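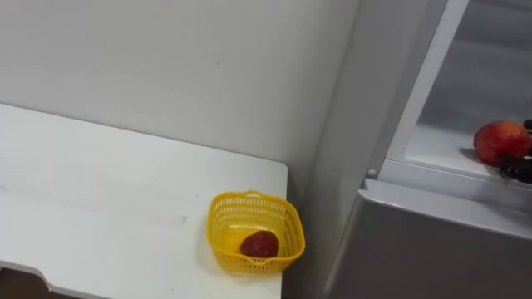

The yellow basket, on the table next to the fridge.

I bought a set of these plastic baskets at Sosholm in October to sort out the fridge. Fruit used to roll to the back and stay there until it went soft. Now it goes in a basket, and the basket comes out to the table when I want to see what's left. One piece today – so it's time to shop.

The table has picked up a few scuffs by now. I've tried dish soap on them and will try baking soda next.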